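The great paper sort-out

February 6, 2025

I've been promising myself since July that I'd deal with my stationery, and last night I finally did. I own far too much lined paper - loose sheets, half-used pads, a whole Ernura refill pack of 400 I'd forgotten buying. The floral wallpaper and the white marble-look top make even punched notebook paper look a bit special, I reckon! 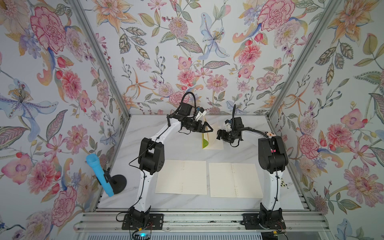 What do you do with loose sheets that are already punched?

I pop them in a ring binder with 10 dividers and use them up before I open anything new.

Notebooks are harder. I can't bin one with good pages left, so the green one with the yellow spine stays (lovely and thick, that colour is my favourite). The plush with the pink stripy top stays too. My mate Hậu Đoàn says toys don't count as stationery, but she keeps five erasers shaped like sushi, so I'm not listening.

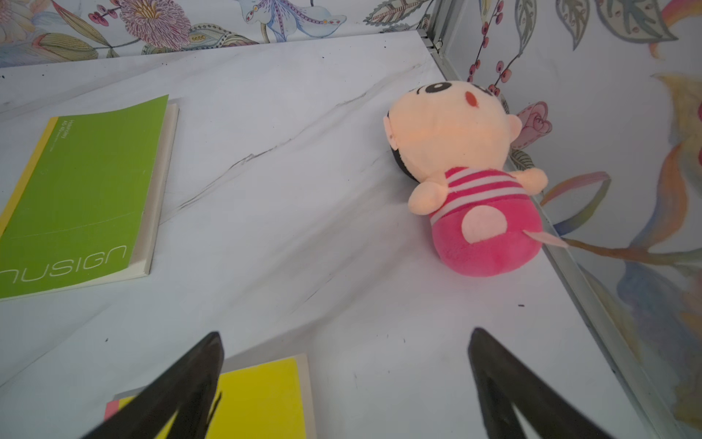 What's going to the op shop

Two Tovia pads, a pencil case and 50 envelopes in a size I never use.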